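**FOR IMMEDIATE RELEASE**

2019-10-01

# Gilico Introduces the Vinar Three-Compartment Tray for Workplace Supply Kits

Gilico today announced the release of the Vinar tray, a shallow square organizer intended for supply rooms, mail desks and shared workstations. The tray is sold on its own and as the base of the company's desk supply kits, and will be offered through the distributor Centon beginning this month.

The Vinar tray is divided into three compartments. Two smaller ones are stacked on the left side, and one tall compartment runs along the right. The layout was settled in June, after Gilico reviewed the way its customers were storing small goods in drawers and open bins. Many of those customers reported that round items and long items were being kept together, and that staff members spent time sorting through them at the start of each shift.

Under the recommended arrangement, each of the smaller compartments holds one roll of tape, laid flat. The tall compartment is reserved for a single long item. In the standard packing guide this is a wrapped snack bar, which Gilico includes in kits prepared for employees who work away from a cafeteria or break room. Customers may substitute pens, a ruler or other narrow goods as their work requires.

Gilico advises that longer bars may extend past the rim of the tray. Kits of this type should be stored in a single layer and should not be stacked.

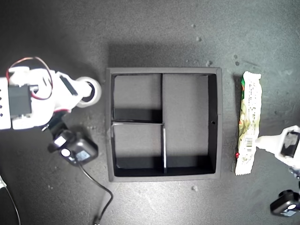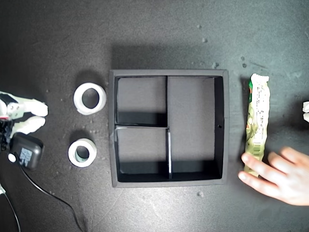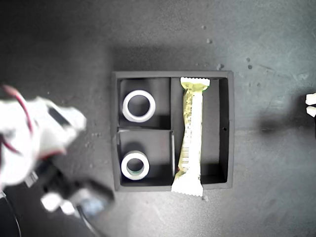 *The Vinar tray, with its two smaller compartments at left and one tall compartment at right.*

Centon, which tested the tray at its own packing desks before agreeing to carry it, reported that the fixed places for tape made the greatest difference to its staff. A missing roll is noticed as soon as the tray is set down, the distributor said, and "we no longer open a second package of tape when the first is only half used." Centon added that it would have preferred a slightly longer right compartment and has asked Gilico to consider the change for a later version.

Gilico has confirmed that the request is under review. No change to the present dimensions is planned for the current production run.

## Trial Use

The tray was placed in trial use at 7 customer sites over a period of 90 days. A total of 202 trays were issued. Participating sites were asked to pack each tray according to the printed guide and to note any items that did not fit. The comments received led to a revised guide, which now gives separate instructions for large and small tape rolls. Either size may be placed in the upper or lower compartment, provided the roll lies flat on the compartment floor.

Sites were also asked to report on cleaning. Gilico recommends that compartments be emptied fully and wiped with a soft, damp cloth, and that the tray be dried before any wrapped food is placed in it.

## Availability

The Vinar tray may be ordered empty or as part of a packed kit. Organizations that already use the Etim drawer insert, also made by Gilico, may exchange unopened inserts for Vinar trays through Centon until current stocks of the tray are exhausted. Opened inserts are not eligible for exchange.

The revised packing guide is supplied with every order. Customers who received trays during the trial period may request a copy through their usual Centon order desk at no charge.

## About Gilico

Gilico designs and supplies trays, drawer inserts and packing aids for offices and shared workplaces. Its product lines include Vinar and Etim.

Press inquiries should be directed to the Gilico communications office.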